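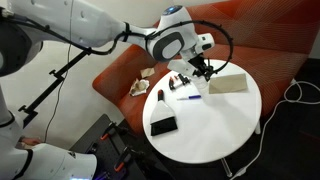

Photo: Estik reading room

Drestia Furniture Help Desk
Subject: Kurnine round table, white: rocks, and pens roll off it
Product: Kurnine round table, gloss white top, silver legs
Bought from: Gallagher, online order
Status: Closed, solved by customer
Opened: May

Customer, 9.10 am

Hello! First of all, I love this table. It lives in front of the orange-red sofa in our reading room and the two look wonderful together, the plain white top against those thin white lines in the fabric. People come in and go straight to it.

But it rocks. Press on the rim nearest the sofa and the opposite side lifts, then it comes back down with a click. It also seems to lean a bit, as pens won't stay put. The slim white one with the blue cap is my test pen now. If I lay it across the middle it stays, and if I put it anywhere near the edge it's off and under the sofa (I've fished it out so often that I know that patch of floor very well).

What I've tried so far:

Tightened every leg by hand. No change.
Turned the table a quarter turn. Still rocks, but now on a different side!
Folded paper under one leg. Works until somebody moves the table.

It has four legs and the floor is carpeted. Is there a trick to this? I'd hate to send it back.

Support, 10.25 am

Thanks for getting in touch, and for trying things before writing. The quarter turn is a very useful one. When the rock moves round with the table, the fault is usually in the table. When it stays in the same part of the room, look at the floor. Could you tell us which of the two you had? "A different side" could mean either.

Please also check:

1. Is there a foot pad on the bottom of each leg?
2. Does each leg sit flat against its plate under the top, with no gap?
3. Is there any old adhesive, grit or packing film left on the plates?

Clear the top before turning the table over and lay it on a blanket. The gloss finish marks easily when it is dragged.

Customer, 11.40 am

Ooh, good question. I put a bit of tape on the rim and turned it again properly. The rock goes round with the tape, so it's the table!

Pads: all there. Legs: three sit flat, and one has a tiny gap on one side that I can just get a fingernail into. Films: none that I could see, but there's a hard, yellowish blob by the gappy leg. It looks like glue. Is it meant to be there?

Support, 12.05 pm

No, it isn't, and that is very likely your rock. A small bead of glue under a plate holds one side of it proud, so the leg splays out slightly and ends up short.

You'll need to take that leg off:

1. Table upside down on a blanket.
2. Undo the leg and keep it to one side.
3. Undo the screws in the plate and keep them together in a cup or an envelope.
4. Lift the plate and scrape off the blob with something plastic. Please don't use a knife.
5. Brush out the crumbs, including from the screw holes.
6. Refit the plate with all its screws finger tight, then go round again with a screwdriver, working corner to corner.
7. Refit the leg.

If the blob won't shift, warm it with a hairdryer on low for 20 seconds and try again.

Customer, 2.30 pm

Right, done, mostly! The blob put up a fight. Hairdryer twice, then it came away in one lovely lump. I brushed the whole underside while I was down there, holes and all. Very satisfying job, I recommend it.

Better, but not perfect. The click has gone completely. There's still a very slight rock if I lean on it with my elbow. The blue-capped pen now stays put on three sides of the table and rolls slowly on the fourth.

One more thing I noticed. The plate doesn't seem to want to lie down fully at one corner, even with the screws in. Should I keep tightening?

Support, 2.50 pm

Please don't force it! The screws go into the board and they can strip if they're pushed past snug.

A plate that lifts at one corner usually has a burr on its hole or a raised ring of board round the screw. Take that one screw out, look for a little collar of material standing up, and flatten it with the back of a spoon. Then put a small clamp over the corner of the plate, with card between the clamp and the painted side, and do the screw up while it's held down. Take the clamp off once the screw is snug.

Customer, 4.15 pm

THERE WAS A COLLAR. Just as you said, a raised ring round the hole. Spoon, card, clamp, screw, and it went down flat with hardly any effort. I have two little clamps, one with red parts and one black, and I used the black one for this.

The table is back on its feet and I've pushed on it all the way round. Not a wobble! I left the pen lying across the top and it hasn't budged, and I've put a flat tan envelope on the other side. The clamps are still sitting towards the back and that brush or scraper with the red tip is lying there too. I've got tidying to do, but everything stays where I put it and I'm thrilled.

Two last questions, if I may:

Can I wipe the gloss top with ordinary washing-up liquid? It shows every fingerprint.
Should I check the other legs from time to time?

Support, 4.40 pm

Brilliant result, well done!

Washing-up liquid is fine. Use a few drops in warm water, a soft cloth, then a dry cloth straight after. Avoid cream cleaners and the rough side of a sponge, both of which will dull the shine. Fingerprints on their own will usually come off with a dry cloth.

Yes to the legs. Give them a quick hand turn after the first 5 weeks and then whenever the table has been carried between rooms. Lift it to move it, with a hand on each side under the rim. Pushing it across a hard floor is the main thing that works the legs loose.

We've passed the note about the glue on to the assembly side. Would you be happy for us to put this thread on the public help pages? The tape on the rim is a better test than the one in our leaflet.

Customer, 4.55 pm

Please do! And if anyone else reads this with a rocking Kurnine, get underneath it with a torch before you start folding paper. I must have gone through half a notebook.

Support, 5.05 pm

Thank you! Closing this one. Reply to the same email within the month and it will open again by itself.

Tags: Kurnine, round table, rocking, leg plate, glue residue, gloss top care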